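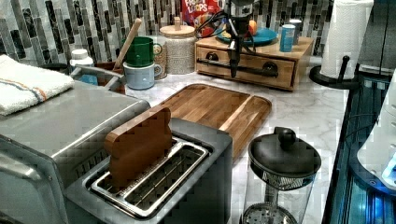
Ilze Bergmane
Second-year student, Food and Household Studies

Bread thrown away at home: a small study in Bovcombe
10/11/2020

For this project I asked 8 households in Bovcombe to write down all bread they put in the bin during four weeks. The town has roughly 3,000 inhabitants and one bakery, Grunholm, so most families buy from the same shelf. I wanted to learn when bread is wasted, and whether the size of the loaf has some influence.

Each household received a notebook and a kitchen scale. They weighed the bread before throwing it out and wrote the reason in their own words. I did not give them a list of reasons, which made my work slower later.
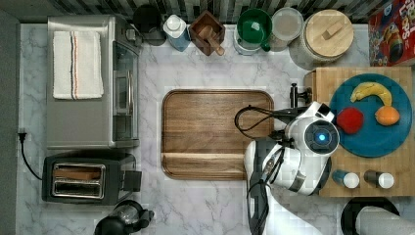
The most usual reason was mould, and after it came "too dry". Crusts were often not written down at all — several families told me they do not consider them as food. One household wasted 200 grams in the first week and nothing in the last, but I think the notebook itself changed their habits.

Families who kept sliced bread in the freezer wasted less. The two homes at the Bosalau end of town, far from the shop, bought larger loaves and also froze more of them.
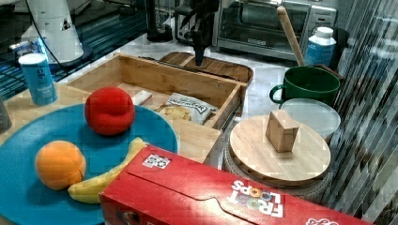 One reader of my draft remarked that a smaller loaf costs more per slice, and that a family with little money will buy the big one even if the end of it goes mouldy. I had not asked about prices. In the second part of the project, in the Cunha district, I will add this question to the notebook.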